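Sastcombe Residents' Forum
Board: Buying, Selling and Letting
Topic: Asking prices and time on the market in Tundgate

Manalo_Row
Posted June 2019

Good evening. I should be grateful for members' views on the time it is presently taking to agree a sale in the Tundgate area. Our two-bedroom terraced house has been listed for 18 weeks. There have been plenty of viewings and a single offer, which was so far below the asking price that we declined it the same afternoon.

The agent now recommends a reduction and says the adjoining streets in Sastcombe are selling far more quickly. I have asked for the figures behind that statement and have been sent a leaflet. Is it the experience of others that Tundgate is slower, or is this simply what is said to every seller at this stage?

Our sole agency agreement ends in July, so a decision is needed before then.

quarterday
Reply 1

It is slower, in my view, and has been since the winter. We sold in Sastcombe in the spring and had a buyer before the board went up. A similar house belonging to a relative in Tundgate took the better part of a year. The only differences of any note were the railway line and the parking.

I would accept the agent's advice. A listing which has been visible for that length of time is passed over by buyers who search every day, and a small reduction brings it to the attention of those searching in the next price band down.

Hallkeeper
Reply 2

I must disagree with the previous reply. One sale in each place is not a basis for advising anybody to give up several thousand pounds. Agents are paid when a sale completes, and the loss to them from a lower price is very small. The loss to the seller is the whole of it.

Before agreeing to anything, the original poster should ask for the following in writing:

The number of viewings, with dates, and the comments left after each one.
The agreed prices, not the asking prices, of comparable houses sold this year.
The notice period, and whether it runs from the end of the sole agency term or may be given beforehand.

The last point matters a good deal. Our own agreement continued after the end date until notice was given, and we were tied in for a further month.

quarterday
Reply 3

I did not suggest that it was a basis for anything beyond an opinion. The question asked for members' experience and I gave mine. I do agree about the notice period.

Manalo_Row
Reply 4

Thank you both. I have found the agreement. Notice is 14 days and may be given at any time after the first 12 weeks, so that at least is settled.

The viewing comments arrived this morning. Most refer to the small second bedroom and two mention the lack of anywhere to put a desk. No one has mentioned the price, although I accept that people seldom do.

Nuda_Lane
Reply 5

With respect to Hallkeeper, I believe that too much is made of agreed prices. They reach the public record months after the event and tell a seller what the market was doing in the autumn. The better guide is how many comparable houses are for sale today and how long each has been there. That can be found on any of the property websites in an evening.

When I did this for Nuda there were 20 houses listed within our price range, and more than half had already been reduced. We reduced ours and sold it. I do not claim that the one caused the other, but I would do the same again.

Hallkeeper
Reply 6

Then we shall have to differ. Asking prices show what sellers hope for. If every house on the list is priced too high, a comparison between them is of no help to anyone.

I would add that the record is not so slow as is suggested. I have seen sales appear there within a few weeks of completion.

Nuda_Lane
Reply 7

Within a few weeks of completion, yes. The price was agreed months before that.
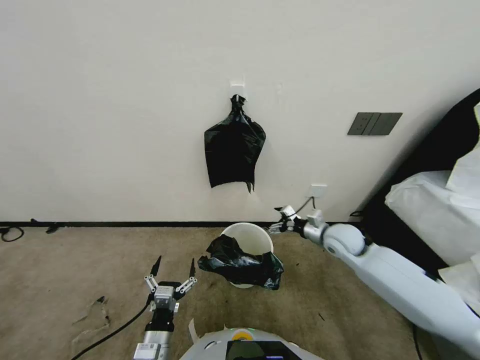

Sastcombe_Desk
Role: Board Moderator
Reply 8

Members are reminded that this board is for general discussion. It cannot take the place of advice from a solicitor or surveyor, and posts should not name individual agents or give the address of a property which is for sale. One post has been edited for that reason and its author has been informed.

The question of Tundgate and Sastcombe has been raised before. An earlier topic, "Selling on the Tundgate side", ran to 70 replies and contains a useful exchange on the effect of permit parking. It is closed to new posts but may still be read. Members who wish to compare commission rates are asked to use the separate topic kept for that purpose.

The discussion may continue here, provided that it remains courteous.

twopence_short
Reply 9

May I offer the view from the other side? We are looking to buy in Tundgate and have viewed a good many terraced houses there. I do not recognise the idea that buyers are put off by a long listing. It encourages us to make an offer, because we assume that the seller may be ready to talk.

What does put us off is uncertainty about the onward purchase. On two occasions we were told that the seller had not yet begun to look. If the original poster has somewhere to go, the agent should be saying so in the first line of the particulars.

quarterday
Reply 10

That is a fair point, although an offer made on the assumption that the seller is ready to talk is likely to be a low one. The original poster has already had one of those.

twopence_short
Reply 11

Agreed. It would have been worth asking that buyer to come back with a second figure, all the same. Ours was refused at first and we heard nothing more, and the house is still for sale.

Manalo_Row
Reply 12

We are in a position to move into rented accommodation and the particulars do not say so. I had assumed that the agent would mention it. I shall ask for the wording to be changed tomorrow.

As to the price, we have decided to leave it where it is until the end of the agreement and to give notice now - the 14 days will have run by then and we shall be free to instruct another firm. I have also asked whether the earlier buyer is still looking.

Hallkeeper
Reply 13

That seems sensible. Please send the notice by recorded post as well as by email, and check whether a fee would be owed to the present agent if the earlier buyer were to return through a new one. Under many agreements it would be.

Nuda_Lane
Reply 14

I would still reduce it, but I wish the original poster well.

Manalo_Row
Reply 15

The clause is there, on the second page, and it runs for six months. I am obliged to Hallkeeper for mentioning it. I shall telephone the agent about the earlier buyer before the notice goes in the post.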